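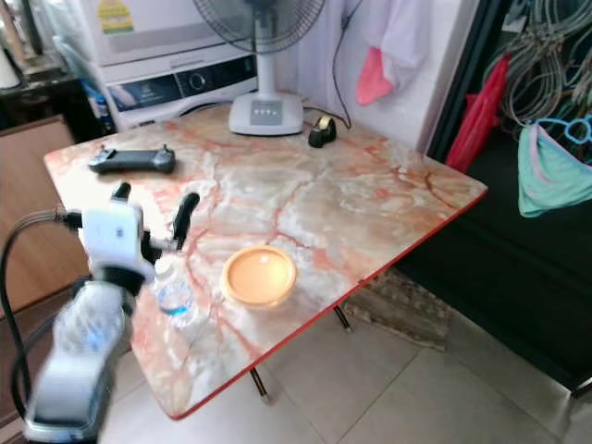

February 27, 2018

So I've finally given in and started clearing the folding table, the marbly one with the thin red edge that I got in Butthorpe. It was meant to be for sewing (ha!) and it's become the place where everything lands. Tape dispenser, an orangey lid with no tub, my water bottle, even the fan, and it's February! The lid is driving me mad. I've been through roughly 100 tubs in the kitchen cupboard and it fits none of them. Drawers next, once I've had a cuppa.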